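Keeping Winter Pears: Notes for the Lesterwood Growers' Evening
Speaker notes, slides in order 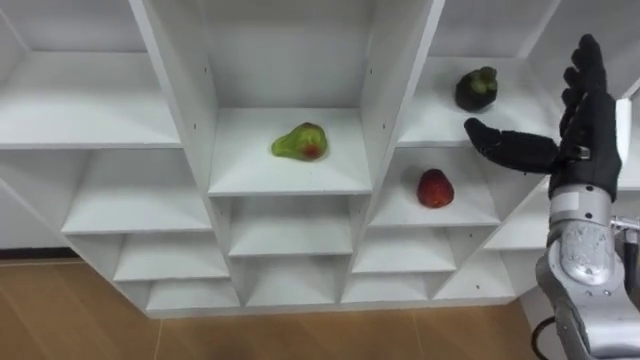
Slide 1. A green pear with a reddish blush, on a white shelf.

Slide 1 (title)
Leave up while people find seats. Thank the Lesterwood hall for the room. Say that questions can come at any point. Handout is at the door, one per household.
Opening line: most pears spoiled at home were good pears when they were picked. Tonight is about the weeks between the tree and the plate.

Slide 2. Why pears are different
Apples can ripen on the tree and be eaten the same day. Most European pears can't. They ripen from the core out, so a pear left on the branch until the skin feels soft is often brown in the middle.
Ask who has cut one open and found it mushy. Wait for hands.
Point to make: pick firm, chill, then ripen indoors.

Slide 3. A little history
The old orchard at Hidasberg was planted in 1755 along the south wall. The estate book lists 300 trees, pears and apples together, and a fruit room dug into the bank behind the house. Read the short passage about turning the fruit by candlelight. Don't read the whole page, it's long.
The fruit room still holds steady through January. Thick walls, north door, earth floor. Same conditions we want now.

Slide 4. When to pick
The tilt test. Hold the pear in your palm and lift it until it is level with the ground. If the stem comes away cleanly at the spur, pick. If you have to tug, leave it another week.
Keep the stem on. A torn stem lets rot in.
At Gramgate we pick each tree twice, the outside branches first.
Mention June thinning here if the group is mostly beginners. Skip it if time is short.

Slide 5. Storing
Cold, dark, a bit damp. Just above freezing is best for most winter kinds. A garage refrigerator works fine.
Single layer if you have the space, 2 layers at most. Fruit shouldn't touch.
Keep away from onions and potatoes. Pears pick up the smell.
Check every week and take out anything soft. One bad pear will start the ones next to it.
Somebody will ask about wrapping in newspaper. It helps with shriveling, but you can't see what's going on inside the paper, so you have to unwrap to check.

Slide 6. Ripening
Bring in only what you'll eat that week. Room temperature, out of the sun.
Press near the stem with your thumb. If it gives a little, it's ready.
To speed things up, paper bag with a banana. Not plastic, it sweats.

Slide 7. The Vrettos trays
Pass the sample tray around. Slatted bottom, stacks with a gap for air. Order forms are on the side table.

Questions, then tasting. Knives and boards are in the blue crate. Cut the Gramgate pears last, they brown fast.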